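Small Bedrooms, Shared Rooms: Furniture Layout in Student Housing at Niltell Hall

Final project report
Prepared by Yến Võ, Bảo Quan and Ebony Baxter
Project advisor: Hamidreza Nikzad
Submitted Dec 20, 2020

1. Purpose

This report presents the results of a one-term study of bedroom furniture in Niltell Hall. The study asked how residents use the space next to the bed, and whether a different arrangement would allow easier movement between the bed, the desk and the door. Heating, lighting and noise were outside the scope of the work.

2. Background

Niltell Hall was furnished in a single order from Caruseck. Each resident received a bed, a desk, a chair and a wardrobe. No bedside furniture was supplied, and many residents have bought their own or use a chair in its place. The housing office asked that any proposal keep the existing beds, as replacing them would exceed the budget for the coming year.

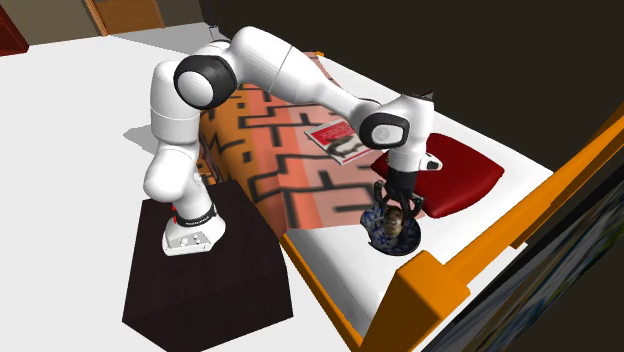
Figure 1. Bedroom model with bed and dark box-shaped unit.

3. Method

A questionnaire was sent to 150 residents in May, and 100 completed forms were returned. The form asked what residents keep within reach at night, where they charge their phones, and whether they had moved any furniture after arrival. Thư Từ of the housing office reviewed the wording before it was sent.

The team then measured two rooms on the second floor and one on the ground floor. Floor plans were drawn by hand and later copied into a modeling program. One room could not be measured along the window wall - the wardrobe there is fixed in place - and the figure from the original plans was used.

4. Results

Of the forms returned, 60 reported that furniture had been moved at least once. The most common change was to push the bed into a corner, which frees floor space but leaves only one open side. Residents who had done this were more likely to complain about making the bed and reaching the outlet.

Storage beside the bed was the item most often requested. Several residents wrote that a shelf would be enough, while others wanted a closed drawer.

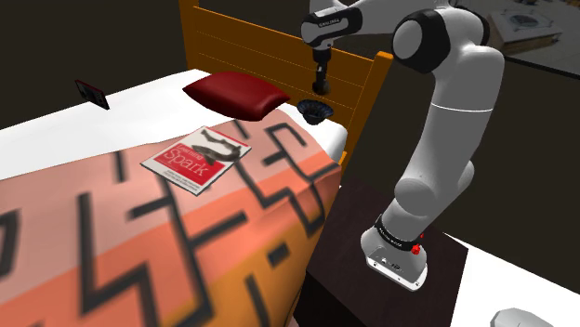

5. Recommendations

5.1 The housing office should offer a nightstand on request, to be placed on the open side of the bed. The Soseck and Lưu catalogs both list units that fit the measured rooms.

5.2 Beds should remain clear of the wardrobe doors.

5.3 A second questionnaire should be sent after one full term of use.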